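16. Oktober 2022 – Tag der offenen Tür, Halle Tullness

Schnell runtergeschrieben, bevor alles weg ist.

8:15 aufgebaut. Strom am Tisch erst nach dem zweiten Anruf da. Anayeli hat die Führungen übernommen, ich die Zelle. Kinder bitte nächstes Mal mit eigenem Zeitfenster, das Gedränge am Geländer war nicht schön.

Vorgeführt: Metallteile aus der Kiste greifen, rechts ablegen, zurück. Takt auf 35 Prozent gedrosselt wegen Publikum. Sah lahm aus, aber Johannes Shabalala wollte es so, und er unterschreibt die Freigabe. Gut.

Erste Vorführung: Greifpunkt zu tief, Hand sitzt auf dem Kistenboden auf, Kraftabschaltung. Neu angefahren, Offset 6 mm hoch. Danach ok. Wert steht noch NICHT im Silora-Projekt, nur lokal auf dem Pult!! Morgen eintragen.

Zweite Vorführung ohne Stopp. Dritte mit Stopp, lange Schiene verkantet. Leute fanden das spannender als den sauberen Lauf.

Besuch von Potgieter, zwei Herren vom Einkauf. Fragen:
– Was kostet die Hand allein? (hab auf Anayeli Pacheco verwiesen)
– Standzeit Fingerkuppen? Bei uns bisher fast 3,000 Griffe, dann getauscht. Mernar gibt 2,000 an.
– Geht das auch mit öligen Teilen? Weiß ich nicht, nie probiert. Versuch für Dezember notiert.
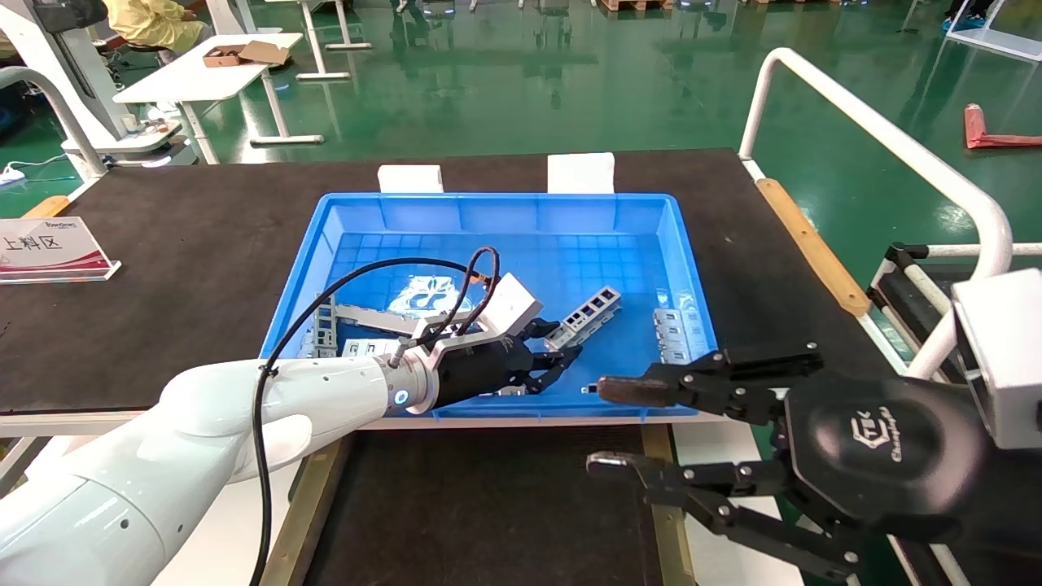 Kabel am Handgelenk macht mir Sorgen. Bei großer Drehung kommt Zug auf den Stecker, hab nachmittags die Achse 5 begrenzt und den Bogen länger gelassen. Ist keine Lösung, nur Ruhe für heute. Johannes meint Schleppkette, ich meine zu schwer da vorne. Am Montag nochmal drüber reden.

Die kleinen Teile findet die Kamera schlecht wenn sie flach auf dem Boden liegen. Raster und Teil sehen für die Auswertung offenbar gleich aus. Eventuell glatte Einlage rein, Anayeli fragt im Lager nach.

Offen:
– Offset sichern
– Protkoll vom Kraftstopp ziehen
– Potgieter Datenblatt schicken
– Schlüssel Pult 2 zurück an Johannes

Abgebaut wird morgen früh, Zelle ist stromlos und abgeschlossen.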